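**Kustus** ist ein Verfahren zur Erzeugung synthetischer Demonstrationen für die robotische Manipulation. Es wurde von Cosimo Fiore und Sandro Fabbri am Institut Benedetti entwickelt und setzt auf dem Simulator Stasel auf.

## Verfahren

Ausgangspunkt sind 6 teleoperierte Demonstrationen je Aufgabe. Sie werden in objektbezogene Abschnitte zerlegt, auf neue Objektlagen transformiert und in der Simulation erneut ausgeführt. Typisch sind Aufgaben mit schlanken Objekten und offenen Gefäßen.

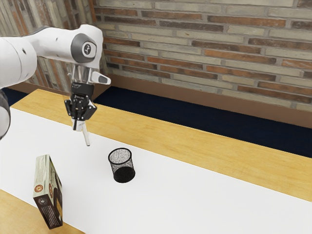

Fehlgeschlagene Ausführungen werden verworfen - eine nachträgliche Korrektur der Trajektorie findet nicht statt. Pro Aufgabe entstehen so 400 gültige Episoden. Wandtexturen und Störobjekte werden zufällig variiert.

## Beobachtungsraum

Die Strategie erhält 2 Kameraansichten sowie die Gelenkwinkel. Objektposen stehen nur bei der Datenerzeugung zur Verfügung.

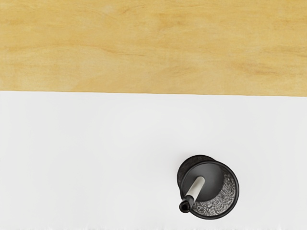
Dunkle Gefäße auf heller Fläche gelten als günstiger Fall der Segmentierung. Schwächen bestehen bei transparenten Objekten.

## Siehe auch

- Sturnorbridge (Testumgebung)
- Imitationslernen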